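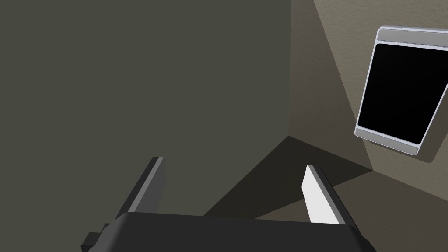
*Drirkora notes, August build*

## Drirkora breathing log

Hi! I kept 96 short entries on slow breathing and evening stretches, 7 minutes each – mostly done before bed.
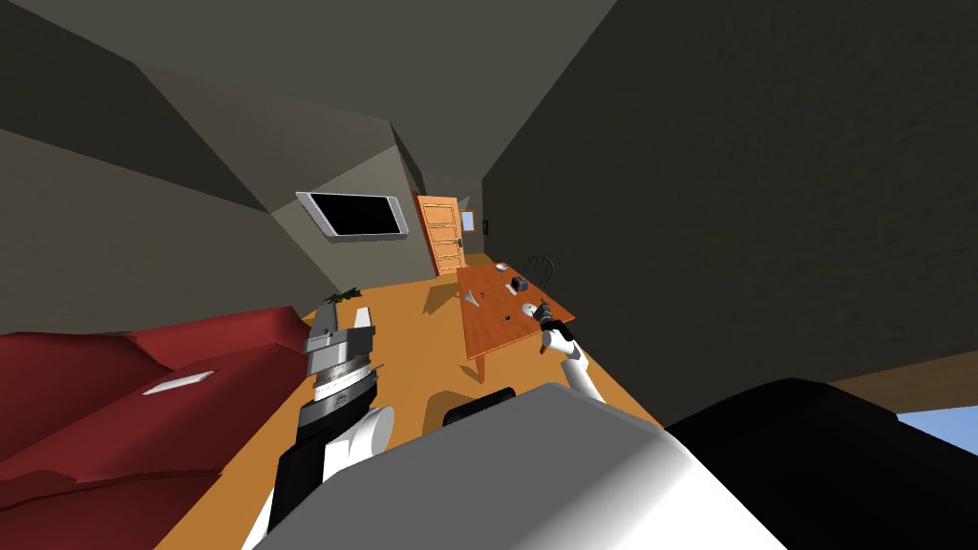
Kisach wrote back that the morning entries read calmer and should get their own file, so now they do.

## Columns

`time`, `breaths`, `mood`

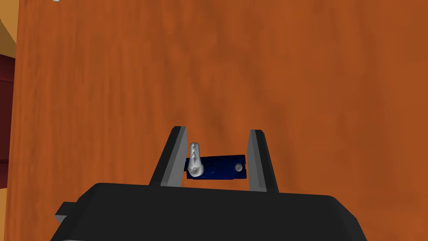 Mood runs from 1 to 11 (my own odd scale, sorry). I score it sitting on the floor, palms down on something plain. A big stretch of wood grain suits me fine.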